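About Jandgate

38 shares | 4 comments

Jandgate tests whether machines can do ordinary chores. We do not build robots and we do not sell them. Manufacturers, property operators and small factories send us a task, a machine, or both, and we return a report that says how often the task was completed, how long it took, and what a person had to do to keep it going.

The company was set up to answer a question that kept coming up in purchasing meetings at Stovedwood, a contract kitchen outfitter where several of us used to work. Customers wanted to know if a robot could clear tables and set them again. The sales material said yes. The video clips said yes. There was no document anywhere that said how many tables, with which tableware, and who picked up the dropped spoons. We started writing that document, and it grew into a business.

What we test

Our task list currently holds 168 chores. Each one is written as a start state, an end state and a time limit. "Tidy the counter" is not a task under our rules. "Move the mug from the counter to the top rack, handle facing out, within 2 minutes" is a task. The list is divided into household work and shop-floor work, though the two overlap more than clients expect. Sorting flatware and sorting brackets into bins are close to the same problem. Both involve thin metal parts that lie flat and reflect light.

Household tasks include setting and clearing places, loading racks, folding towels, wiping surfaces, opening drawers and emptying small trash cans. Shop-floor tasks include bin picking, kitting, placing gaskets, feeding a press, labeling cartons and sweeping chips off a fixture.

Of the 168, we rate 34 as ready. A ready task is one where at least two machines from different makers have met the time limit in our standard trial set without a person touching anything. Most of the ready tasks are on the shop-floor side. That is not a comment on the difficulty of the work. In a shop, the parts come in known sizes, the lighting is fixed, and the bench is bolted down. A kitchen has none of that, and the owner moves the toaster.

A further group is rated assisted, meaning the machine finishes when a person resets a part or clears a jam. The rest are rated not ready. We do not use a score out of ten. Clients ask for one, and we have declined each time, as an average hides the only figure that matters to the person standing next to the machine.

How a trial works

A standard trial set is 17 runs. The objects are moved between runs according to a placement sheet that the manufacturer does not see. If a run fails, it is logged with one of our failure codes and the next run starts from a clean layout. Operators are not allowed to nudge an object "just a little." If they do, the run is recorded as assisted.

Failure codes cover missed grasp, slip during lift, wrong object, wrong place, contact with fixed surface, timeout and software stop. Slip during lift is the most common code in household work. Timeout is the most common on the shop floor.

We run trials in two ways. Physical trials take place on our own benches or at the client's site. Simulated trials take place in Poduval, our in-house test environment, which lets us vary surface pattern, lighting, object position and gripper geometry without rebuilding a bench. Simulation is cheaper and faster. It is also more forgiving about friction and less forgiving about some kinds of contact, so we never issue a ready rating on simulated results alone. Reports label the two kinds of result separately and they are never added together.

Flatware as a reference task

If a client has no task in mind, we suggest starting with a fork. It is cheap, rigid and the same everywhere, and it is hard for a machine for reasons that are easy to explain. A fork on a flat surface leaves very little height to grip. The handle and the tines need different approaches. When the fork touches a plate or a coaster, closing the fingers in the wrong spot moves both. Strongly patterned stone makes the outline harder to find, and a shadow can be read as part of the object.

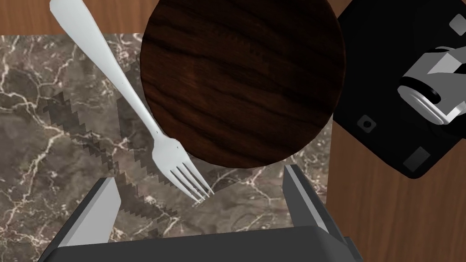
The reference task has three levels. In the first, the fork lies alone on a plain surface and has to be lifted and held. In the second, it lies on a patterned surface with another object close enough to interfere. In the third, it has to be handed over or set down at a marked position and angle, with a second arm inside the same work area. A machine that passes level one has shown that its gripper closes. We consider level two the minimum for a claim about kitchens. Level three is rated not ready as of this writing, and we retest it whenever a manufacturer asks.

People sometimes object that a dishwasher basket makes this skill unnecessary. In a commercial dish room that may be true, and we tell clients so. Part of our work is pointing out that a tray, a chute or a different rack would solve the problem for less money than an arm.

Can machines do chores yet?

We are asked this weekly. The short version is that they can do a fair number of shop-floor chores, a small number of household chores, and no household in full. The gap lies mainly in the time between tasks. A machine that clears a place setting still needs to be brought to the table, told that the meal is over, and moved on to the next thing. Our trial format measures single tasks, and we are careful to say that a list of passed tasks does not equal a working day.

In August we will begin publishing sequence trials, in which a machine performs several chores in a row with no reset in between. The format was developed with Gernlow, a parts supplier that wanted to know if its night kitting line could be left alone. It could not, but the failure log was useful and the line has since been rearranged.

Who pays us

Clients pay a fixed fee per trial set. The fee is the same whether the machine passes or fails, and it is due before the first run. We accept no commission on equipment sales. Manufacturers may keep a report private, but they may not quote part of it. If they quote any figure, the full report goes on our site.

Working with us

Send the task description first and the machine details second. A useful description includes the object, the surface, the place it starts, the place it should end up, and the longest time you can tolerate. Video of a person doing the job at normal speed helps. We reply with a draft task sheet and a trial date. Please do not ship hardware before the sheet is signed, as our receiving area is small.

Page last revised 19/04/2023

4 comments

benchvise_ok
Is the placement sheet random or does somebody pick the positions? Makes a big difference for bin picking. We had a vendor pass every demo because the parts always came off the same side of the chute.

Jandgate
Generated from a seed and then checked by hand so that nothing lands off the bench. The seed is printed in the report.

toweldrawer
Would like to see fitted sheets on the task list. I can't do those either so maybe rate me while you're at it

mill_and_lathe
We used the level two fork test as a stand-in for flat brackets and it matched what we saw on the floor pretty well. Timeouts were worse in real life. Do you have a version of the task sheet in inches?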